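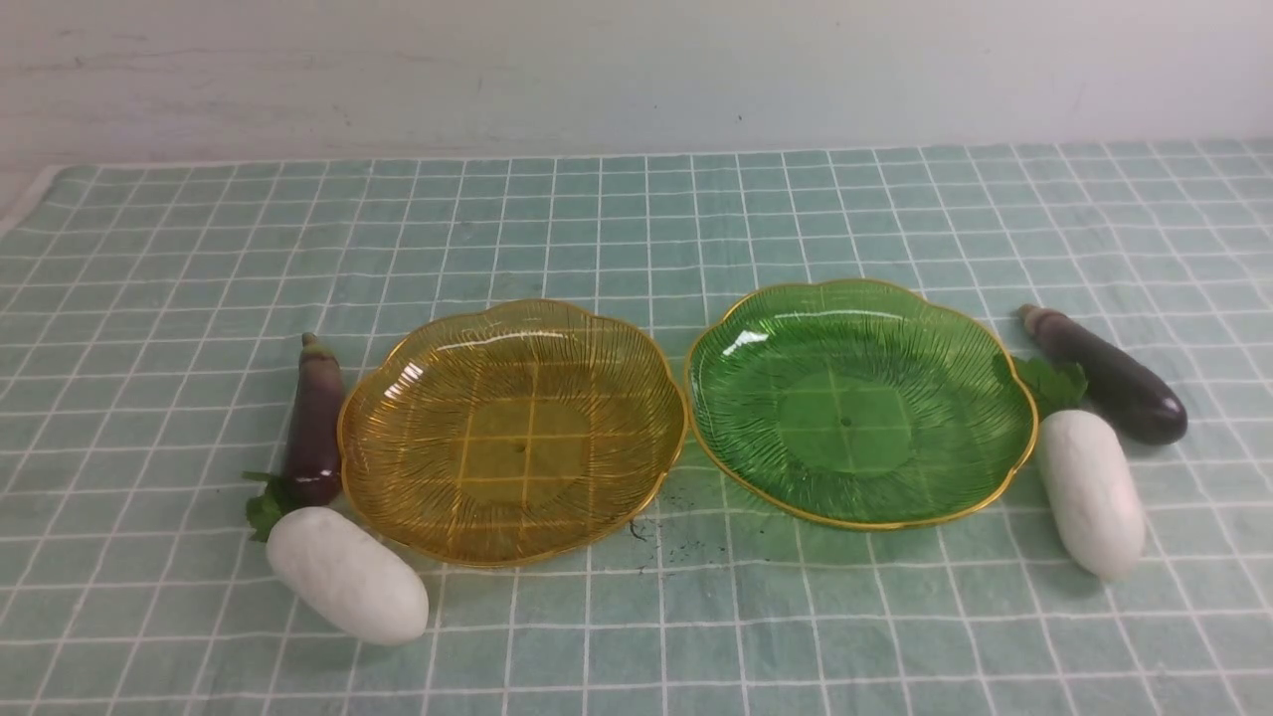 ¿Se pueden lavar en el lavavajillas los platos con filo dorado? Mejor a mano, con agua tibia y la parte suave de la esponja, que el dorado se va apagando con los lavados.

Lo aprendí con un juego de 6 que me regalaron en octubre y que metí en la máquina con toda la alegría del mundo (¡qué disgusto!). Así que con estos dos, el ámbar y el verde, voy con cuidado. Me encantan las ondas del borde, como de flor, y que se transparente la cuadrícula del mantel, que debajo de uno se ve dorada y debajo del otro verde verde.

Los encontré en Bovitz, al fondo, en la estantería de las rebajas, y pagué 8 euros por la pareja. Renato dice que son platos de abuela, y yo encantada, oye. De momento los uso para la fruta y las galletas de la merienda, y ya le tengo echado el ojo a uno más grande para el centro de la mesa. Si lo veo rebajado, se viene a casa.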